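Flurkton 遥操作示教套件三月开放申请：我们想让更多人亲手教机器人干活

Dravina 新闻稿

大家好，我是 Agathe Mallet，在 Dravina 负责示教产品这条线。按惯例新闻稿应该由市场部的同事来写，用“本公司欣然宣布”开头，不过这次他们很大方地把位置让给了我，那我就用自己平时说话的方式讲了，您多担待！

先说正事：从三月起，Flurkton 面向高校实验室、职业院校和中小型集成商开放申请。它是一套用来“手把手”教双臂机器人做事的工具，包括一对桌面操作手柄、一套录制软件，还有我们的仿真厨房环境 Clarar。您坐在桌前，握着手柄，屏幕里的两条机械臂跟着您的手走；做完一遍，按一下脚踏开关，这一遍就存下来了，可以回放、可以剪掉开头结尾、可以打标签，也可以直接拿去训练。

为什么先做厨房？我被问过太多次了。说起来挺简单，厨房台面上的东西杂，大小软硬各不一样，拿法也各不一样。拿一个圆的水果和拿一块软塌塌的布，手腕的姿态完全是两回事。我们早期在 Clarar 里只放方块，大家练得飞快，一周就觉得自己是高手了，结果一换成日用品，全员回到新手村（包括我，我还是最惨的那一个）。后来团队干脆把台面弄得像过日子的样子，水果、瓶子、零碎东西随意散着，每次开局位置都会变。

操作的人看到的是什么视角，也吵过好几轮。有的同事喜欢从正面看，整整齐齐；有的同事坚持要从机器人身后斜着看过去，说这样手和眼睛才对得上。我原先是正面派，后来连着录了一个下午，换了阵营。斜视角刚上手会有点晕，坐十几分钟就习惯了，判断手爪离台面还有多远也更顺手。现在软件里两种都保留，按手柄侧面的小键就能切。

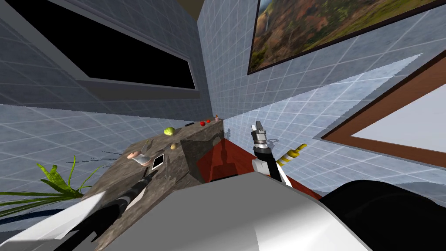 再讲讲录制这件事本身。很多朋友以为示教就是“做一遍给它看”，其实做得好不好，差别特别大。我们发现新手最容易犯的毛病是犹豫：手悬在半空，左晃一下右晃一下，想想再下手。人看着没什么，可模型会把犹豫也学进去，学出来的机器人就在那儿晃。所以 Flurkton 里加了一个“停顿提示”，手柄静止太久，时间轴上会标一段浅灰色，您回放时一眼就能看到，想剪就剪，想重录就重录。

还有一个我自己特别喜欢的功能，叫“接手”。机器人照着学来的动作自己做，做到一半您觉得不对劲，握住手柄轻轻一带，控制权就回到您这边；您把它领回正路，松手，它接着做。这一小段纠正会单独存成一条记录。我们内部试用时，大家录着录着都爱上了这个模式，因为不用每次都从头来，省力气，也不那么枯燥。

试用阶段我们和 Lambrakis 培训中心合作，先后有60位学员上过手，其中不少人以前从没碰过机械臂。他们一共留下了915条完整示教，都是在 Clarar 里录的，任务从挪瓶子、收水果到双手配合递东西都有。我每周日晚上会泡杯茶，挑一些来看（这个爱好家里人不太理解）。看多了真能认出谁是谁！有人动作干脆，直奔目标；有人喜欢先用一只手把旁边的东西拨开，再用另一只手去拿。两种风格我们都留着，示教数据本来就该有点人味儿，太整齐了，机器人碰上一点变化就不会了。

学员的意见我们也认真改了。第一版手柄偏重，录久了手腕酸，现在减了重，握把也细了一圈。脚踏开关以前太灵，有人翘个二郎腿就存了一条空记录，现在要踩实了才算。回放的进度条以前只能拖，现在可以逐帧走。最多人提的是希望能给每一条记录写备注，这个也加上了，中文、英文、法文都能写，搜也能搜到。

有几件事我想先说清楚，免得您申请之后失望。Flurkton 目前的仿真环境只有厨房这一类，工位和仓储场景还在做，我不敢许具体时间。布料和线缆一类软的东西，仿真里的手感和真家伙还是有差距，我们建议这部分在真机上再补录一些。另外，在仿真里教会的动作搬到真机上，通常还需要调整，请务必留出调试的时间，也请在第一次上真机时把速度调低，急停按钮放在手边。

首批我们准备了16套，每套包含一对手柄、一个脚踏开关、软件授权以及线上培训。单次培训时长60分钟，由我和两位同事轮流带，一半时间讲，一半时间您自己动手录，录完我们当场一起看回放。请放心，我们点评起来都很温和（至少我是）。电脑方面不需要特别夸张的配置，有一块独立显卡就可以，详细要求写在申请页里。

申请时请简单写一写您想教机器人做什么，几句话就好，不用写成论文。我们会优先考虑已经有明确任务的团队，也会给教学用途留出名额。如果您手上有双臂真机，请注明接口类型，这样我们可以提前帮您看看能不能直接对接。没有真机也完全没关系，只用 Clarar 也能把录制、回放、纠正这一整套流程走下来，我们自己有好几位同事就是这么入门的。

已经在用旧版录制工具的朋友，您之前存的记录可以导入新版，标签和时间轴都会保留，备注栏会是空的，需要自己补。导入之前请先备份一份，文件多的话建议晚上下班前挂着跑。

媒体朋友想来体验也很欢迎，请提前和我们约时间，下午两点以后比较方便，上午演示间一般都在给学员用。到了就坐下来录一条，比听我讲半天有意思多了。

关于 Dravina
Dravina 从事机器人示教与遥操作工具的研发，主要产品包括 Flurkton 示教套件和 Clarar 仿真环境，用户以教学、科研机构和系统集成商为主。

媒体联系人
Agathe Mallet，Dravina 示教产品负责人
采访与体验预约请通过 Dravina 官网“新闻”栏目的联系表单提交，注明媒体名称和希望到访的时段。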